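Stoffbeutel für die Getränkeausgabe packen

Die Ausgabestelle Plandov gibt im November Getränkekartons in Stoffbeuteln aus. Für das Packen gelten die folgenden Hinweise.

1. Beutel auf den Tisch legen und die Öffnung am farbigen Saum fassen. Der Henkel bleibt außen.
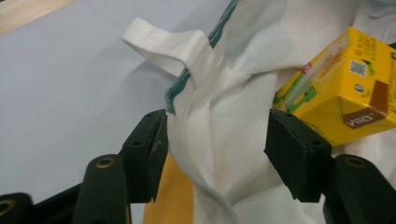

Weißer Stoffbeutel mit grünem Saum und gelbem Getränkekarton

2. Karton auf Dellen prüfen. Leichte Knicke an den Kanten sind zulässig. Der Trinkhalm verbleibt in seiner Hülle am Karton.

3. Karton aufrecht stellen und den Stoff locker um den unteren Teil legen – nicht fest wickeln.
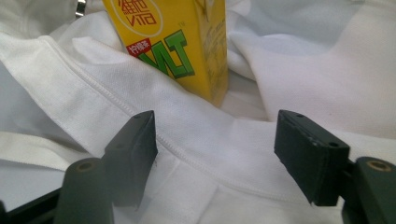

Zitronentee von Vita, von weißem Stoff umgeben

4. Je Beutel sind höchstens 3 Kartons vorgesehen. Fertige Beutel werden bis 16 Uhr bei Frau Hường Hà abgegeben.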